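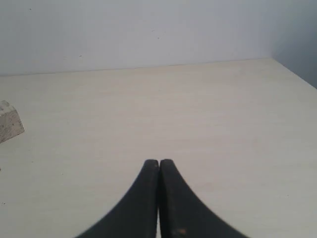 idcombe_pat
I'm at 56 demos for the block pick and I want 3,000 by January. Every one starts with the fingers closed. Should I mix that up?

gerlach77
Yes! And move the block farther out, so sometimes the wrist view has none of it at all.

kimden
Not so sure. I did 17 starts with no block in view and the policy just wandered – I ended up tossing them.

gerlach77
17 is nothing though. Try a few hundred before you give up on it.

idcombe_pat
OK, I'll do 3 start poses and keep at least a corner of the block showing for now. Will post the loss curves when I have them.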